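Hurnov Battery Maintainer, 12 V
Sold by Wutside

Home / Car / Winter and Storage / Battery Maintainers

The Hurnov keeps a 12 V lead-acid car battery charged while the vehicle is parked for weeks or months. It suits cars left in an unheated garage over winter, or in storage while the owner is abroad. It can stay connected the whole time.

Maximum output is 3,000 mA. The unit drops to a float charge when the battery is full and resumes charging when voltage falls. Flooded, AGM and gel batteries up to 60 Ah are supported. Do not use it on lithium batteries.
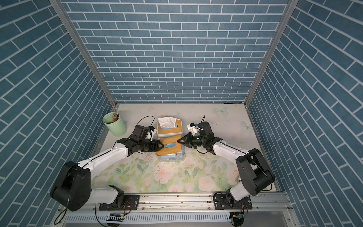
White tabletop with rose and butterfly print.

Specifications

Input: 120 V AC, grounded outlet
Output: 12 V nominal, 3,000 mA max
DC lead: 64 in, fused
Lowest operating temperature: 11 °F
Mounting: wall bracket, two screws (included)
Terminals: clamps and ring connectors, both included

Below the lowest operating temperature the charger pauses and the amber light blinks. Charging restarts by itself. A frozen battery must be thawed indoors before it is connected to any charger.
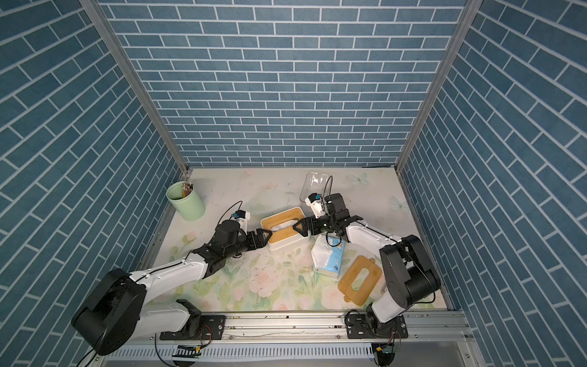
Two arms above the floral mat.

Connecting

Switch off the ignition and all lights. Attach the red clamp to the positive post, then the black clamp to bare metal on the engine block, away from the battery. Plug in the charger last. To remove it, unplug first and take the clamps off in reverse order. If the battery is in the trunk, use the ring connectors and route the lead clear of the hinge — a pinched lead will blow the fuse.

The older Vandska lead fits this unit. The Thomas extension does not; its connector is keyed differently. 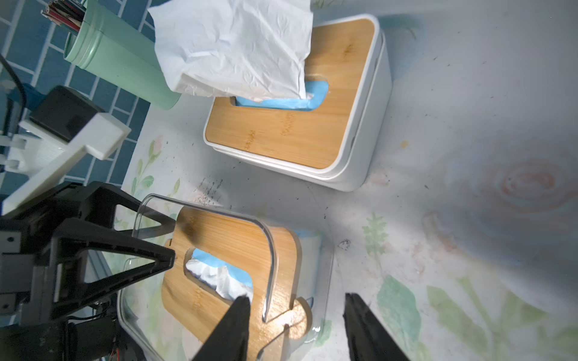

Lyle Strickland writes that his wagon started on the first turn after a winter in the garage, but that he would have liked a longer lead, as his outlet is on the far wall and the bracket had to go on a post.

A longer fused lead is sold separately. Replacement clamps and fuses are listed under Parts.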